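Imprimer cette page
Envoyer par e-mail

Cahier d'atelier, mars
Évaluation du kit Larkska (prêt de Cluvico), tâche « petits pains »

Rappel pour ceux qui reprennent le cahier au milieu : Cluvico nous prête le kit complet, deux bras, les caméras, le logiciel d'enregistrement et une plaquette commerciale où le mot « intuitif » revient plus souvent que le mot « couple ». On a choisi le cuiseur vapeur et l'assiette parce que Rogério voulait une tâche « de la vraie vie ». Les petits pains passent du panier à l'assiette, ou l'inverse, selon l'humeur du script.
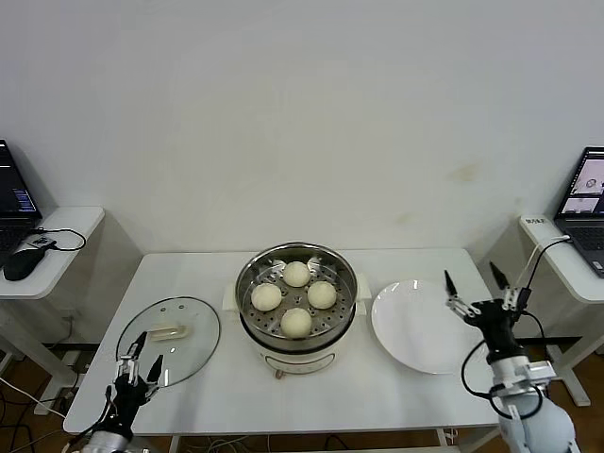
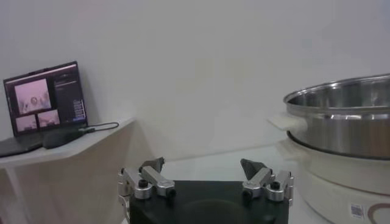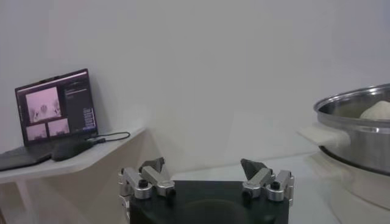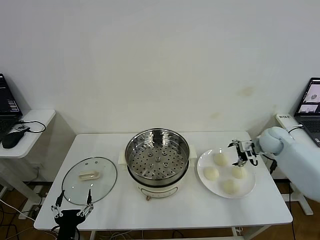
Le montage, 8 h 30. Les deux portables restent sur les tablettes latérales, un par bras. J'aurais préféré un seul poste, mais le logiciel Larkska refuse d'ouvrir deux sessions sur la même machine. Question posée au support. Réponse : « c'est prévu ». On ne sait pas si c'est le refus qui est prévu ou sa correction.

Étalonnage. La notice annonce une procédure guidée en 8 étapes. L'étape 5 renvoie à l'annexe C, l'annexe C renvoie au revendeur, et le revendeur c'est Ailbhe Noonan, qui a eu la gentillesse de décrocher pendant son petit déjeuner. Il faut refaire le zéro des doigts après chaque arrêt d'urgence. C'est à mettre en gras quelque part, pas dans l'annexe C.

Prise des petits pains. La consigne d'effort par défaut convient à une pièce usinée. Sur une brioche, elle donne une crêpe. Janaína a baissé par paliers jusqu'à trouver une valeur qui tient sans marquer. Réglage sauvegardé sous « pain_mou_v3 » ; ne pas utiliser v2, que je garde uniquement par sentimentalité.

Approche dans le panier : c'est là que ça coince. Le bord métallique renvoie la lumière et l'estimation de profondeur part en promenade. Wellington propose de mater le rebord avec du ruban. Techniquement très bien, mais alors on évalue le ruban. J'ai demandé qu'on fasse une série sans, puis une série avec, et qu'on note laquelle est laquelle (cf. le désastre du mois dernier avec les essais Pirnetti, toujours pas démêlés).

Le couvercle : on n'y touche pas avant d'avoir le reste. La plaquette promet une « manipulation d'objets transparents » en option payante. L'option n'est pas dans le prêt. Curieux.

Volume visé : 500 épisodes d'après Cluvico pour une politique « exploitable ». Adalberto soutient que 400 suffisent si on jette les mauvais tout de suite au lieu de les garder par politesse. On s'arrête à 400, on entraîne, on regarde. S'il a tort il paie le café, s'il a raison aussi, c'est son tour.

Durée d'un épisode plafonnée à 60 secondes par le logiciel. Pas réglable dans l'interface. Réglable dans un fichier de configuration dont le nom comporte une faute de frappe, que je recopie telle quelle pour la postérité : recoder_limits. Ne surtout pas la corriger, le programme ne le retrouve plus. Vérifié à mes dépens, 11 h 10.

Comparaison avec l'offre Thakur : leur devis est plus cher, leur documentation est lisible, et ils livrent les pièces de rechange avec le kit. Chez Cluvico les embouts de doigts sont en supplément, vendus par paire, et il faut demander le délai par écrit. Rogério a demandé le délai par écrit.

À faire :
- série sans ruban, éclairage du plafond seul (Wellington)
- relancer Ailbhe sur l'export : les horodatages des caméras de poignet et ceux de la caméra de tête n'ont pas la même origine
- attacher les câbles au sol du côté gauche, je m'y suis pris le pied deux fois et j'ai de l'amour-propre
- racheter des petits pains, les actuels ne sont plus présentables et quelqu'un finira par en manger un

Avis provisoire : la mécanique est bonne, le logiciel a des opinions. Je ne signe rien avant d'avoir vu l'export corrigé.

Imprimer | Envoyer par e-mail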